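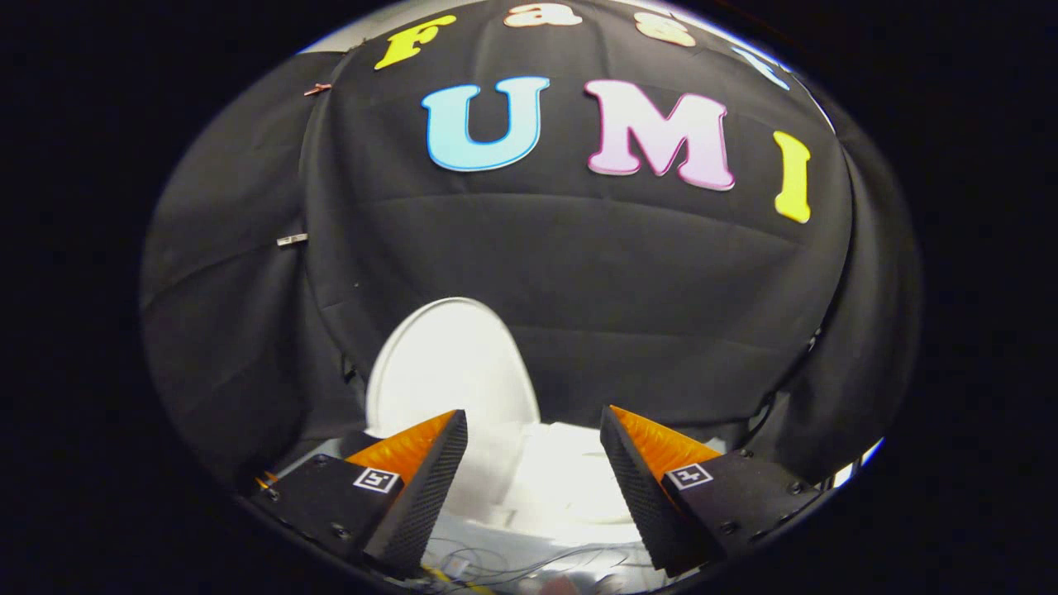 Cut-out letters on black cloth, with the word "Fast" in the top row.

Vovville Town Council
Minutes of the Regular Meeting
December 8, 2019

Present: Council President Tamunoemi Etim, Council Members Kassa, Lindqvist, Oyelaran and Pruitt. Also present: Town Clerk D. Marsh, Town Attorney R. Heller.
Absent: none.

1. Call to order
President Etim called the meeting to order at 7:03 p.m. in the council room. A quorum was present.

2. Approval of minutes
Member Pruitt asked that the minutes of the last regular meeting be changed under item 6 to show that she voted against the parking change on Mill Street. The Clerk had recorded her as abstaining. Moved by Kassa, seconded by Oyelaran, to approve the minutes as corrected. Approved, all in favor.

3. Public comment
A resident of Shehu Road asked when the crosswalk near the school would be repainted. The Clerk said the work is on the spring list.
A resident of Orchard Lane spoke against the proposed sister town agreement. He said the town should finish the storm drain repairs before spending money on travel.
A former council member spoke in favor of the agreement. She said families with ties to Bondero have lived in Vovville for three generations and have asked for a formal link more than once.

4. Sister town agreement with Bondero
Member Nahom Kassa reported on his visit to Bondero in July, made at his own expense. He met with the mayor and deputy mayor and toured the town hall, the vocational school and the bus depot. The mayor of Bondero is ready to sign a letter of friendship and would like to send a delegation to Vovville next summer. The proposed delegation is nine people, including three students.

Member Kassa passed out copies of the draft letter in both languages. The letter covers student visits, exchange of library materials and a yearly call between the two councils. It does not commit either town to spend a set amount.

Attorney Heller said the letter is not a treaty or a contract and the council may enter into it by resolution. She advised taking out the sentence in paragraph 4 that says the two towns "share a common position on regional affairs." In her view the council has no basis for making that statement and it could be read as taking a side in the border talks now going on between the national governments.

Member Pruitt agreed and said she would not vote for the letter with that sentence in it. Member Oyelaran asked whether Bondero would accept the change. Member Kassa said he raised the point with the deputy mayor by phone and she did not object, but he does not have that in writing.

Member Lindqvist asked who would house the visitors. Member Kassa said host families would be asked first. Member Lindqvist asked for a written list of host families before any dates are confirmed.

President Etim asked for a motion. Moved by Oyelaran, seconded by Kassa, to approve the letter of friendship with the sentence in paragraph 4 removed, subject to written agreement from Bondero.
Vote: Etim yes, Kassa yes, Oyelaran yes, Pruitt yes, Lindqvist no. Motion carried.

5. Delegation expenses
Member Kassa asked the council to set aside $900 for a welcome dinner and local transport. Member Lindqvist said the request should wait for the host list. Member Pruitt asked if the money could come from the existing events line. The Clerk said the events line has enough left to cover it, but the council would need to approve the use.
Moved by Pruitt, seconded by Lindqvist, to table the request until the next regular meeting. Approved, all in favor.

6. Name of the square at Meltico Street
The council received a petition asking that the small square at the end of Meltico Street be named Bondero Square. President Etim said the naming policy calls for a posted notice and a public hearing. Member Oyelaran said several shop owners on the street had not heard of the petition and should be told directly. The Clerk will mail a notice to all addresses on the street and post it at the library.
No vote was taken.

7. Reply to the county
The county has asked each town for comments on its plan to close the citizenship and passport desk at the Shehu Road office. The Clerk read a draft reply opposing the closure. Member Pruitt asked that the reply mention the lack of bus service to the main county building. Member Oyelaran asked that it be sent to the county board as well as the county manager. Both changes were accepted.
Moved by Lindqvist, seconded by Pruitt, to send the reply as changed over the President's signature. Approved, all in favor.

8. Reports
Clerk: The new door lock for the records room has been installed. Council members who need a key should sign for one at the front desk.
Attorney: Nothing to report.
President: President Etim will attend the regional mayors' lunch and will share any handouts with the council.

9. Action items
Kassa: get written agreement from Bondero on the change to paragraph 4; prepare the list of host families.
Marsh: mail and post the notice on the Meltico Street square; send the reply to the county.
Heller: prepare the resolution for the letter of friendship.

10. Adjournment
Moved by Oyelaran, seconded by Pruitt, to adjourn. Approved, all in favor. The meeting adjourned at 8:41 p.m.

Respectfully submitted,
D. Marsh, Town Clerk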